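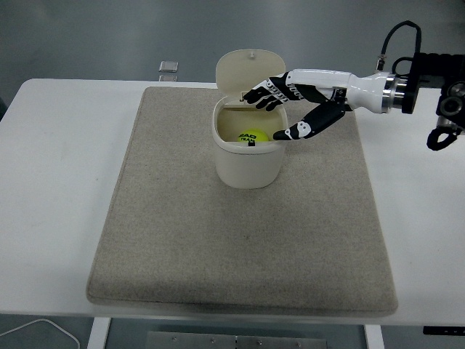 4.2 Small tidying tasks

Figure 3. The lidded-bin task at our Statcombe bench. The hand is spread around the mouth of the open bin, with the tennis ball at the bottom.

Of all the chores we tried, this is the one visitors always assume must be the easy one, and we will admit that we thought so too when we first wrote the task list. A ball goes in a bin, a ball comes out of a bin, and any small child can manage it while thinking of something else. For a robotic hand it is a surprisingly cramped piece of work. The fingers have to come in over the rim without shoving the bin along the mat, the thumb needs room on its own side, and the raised lid takes away one of the directions we would most like to come from.

We ran 716 trials in all, split between Statcombe and our partner lab at Flelholm, and gave each one a limit of 60 seconds. Almost 200 ended without the ball leaving the bin. Most of those were grasps that closed too high, so that the ball rolled away under the fingertips — a mistake people make as well, though they recover from it so quickly that we hardly notice. The Dalen controller, which waits for contact on the thumb before closing the fingers, did noticeably better here than the plain position controller described in Section 3.

Would we leave the hand alone with a playroom floor for an afternoon? Not yet, we are sorry to say. Closing the lid afterwards is a separate matter, and we take it up in Section 4.3 together with the Wosgate drawer tasks.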